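Fistthorpe library's white floor heads into its second season of mopping

March 2022

Fistthorpe Public Library opened its new ground floor in November, and the town has been talking about the floor ever since, in the literal sense. The tile is white and glossy, and it shows everything.
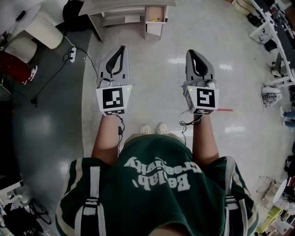 Brown carpet, fondly remembered

For decades the library had carpet the color of strong tea. It hid mud, gum, spilled juice and, during one spring, a fairly large water leak. Patrons complained about it constantly. A survey before the renovation drew 509 responses, and the words that came up most under "What would you change?" were "dark," "carpet" and "smell."

So the library board chose tile. The supplier, Nieminen, offered it in sand, slate and a white called Arctic Morning, and the board went with Arctic Morning after seeing a sample on a conference table in July. The sample was very clean.

The first snow arrived eleven days after the ribbon was cut. By lunchtime the stretch from the front door to the circulation desk looked like a parking lot, which made sense, as most of it had come from one.

"We were asked for something brighter," said library director Ruba Issa. "It is brighter. I can see it from my car."

The mopping question

Under the old arrangement, the ground floor was vacuumed each evening and otherwise left to its own devices. The new one gets mopped three times a day in winter, more if it's slushy, and each round closes part of the building for about as long as it takes a toddler to notice the yellow sign and pick it up.

Cleaning hours have gone up by 112 since the opening. That isn't a fortune, but it wasn't in the budget either, and the money has come out of the line for large-print westerns. Large-print western readers have noticed. They are a patient group on the whole, though two of them spoke at last month's town meeting and one brought a chart.

Kęstutis Jõgi, who works the evening cleaning shift, takes a practical view. The tile itself is good, he said, and it cleans up faster than the carpet ever did. His quarrel is with the shine. "You finish, you turn around, and there are your own footprints looking at you," he said. He now works backward from the periodicals toward the side door and leaves through the alley.

A petition, and then another one

A petition asking the town to replace the tile with "any other color" collected 331 signatures over the winter. A rival petition, asking the town to please leave the library alone for five minutes, is believed to be doing well at the bakery, although its organizers have declined to release a total until they find the second clipboard.

Council member Zeeshan Pirzada said that ripping up a floor not yet through its first winter would be "a hard thing to explain to people who pay for floors." He did allow that someone might have thought to look at the sample in November with boots on.

The middle ground, for now, is mats. Six long gray ones have been ordered and will run from both entrances to the desk, with a branch line toward the restrooms. Once they are down, visitors who stick to the usual routes will touch very little of Arctic Morning at all. Asked whether this amounted to putting the carpet back, Issa said the mats were removable and that she would prefer to call them mats.

Some people like it

The floor has its fans. Emmett Nakamura, a retired mail carrier who reads the papers at the front window most mornings, says he no longer needs the lamp. Parents like that lost crayons are easy to spot – and so, after years under carpet tape, are the floor outlets, which means students have quit draping laptop cords across the biography section.

The reference staff report that small items turn up faster too. An earring missing for a single afternoon was back with its owner before closing. The old carpet, when it was finally pulled up, gave back a hearing aid battery, several library cards under the previous logo, and a dime from 1964.

Manaia Ashby, who runs the Saturday story hour, had asked for a rug in the children's corner well before any of this and got one. It is brown. She reports no complaints, and says that several adults have started coming over to stand on it.

What happens next

The mats are due before the thaw, when mud takes over from slush. The board will look at the cleaning hours again in the summer and decide whether to try a matte sealer, which Nieminen says would cut the shine without changing the color. A test patch has been suggested for the hallway by the book drop.

The upstairs floor is scheduled for renovation next year. Samples will be on view at the front desk, and patrons are invited to step on them.

Contact the newsroom | Corrections | © 2022 Fistthorpe local news desk. All rights reserved. | Back to top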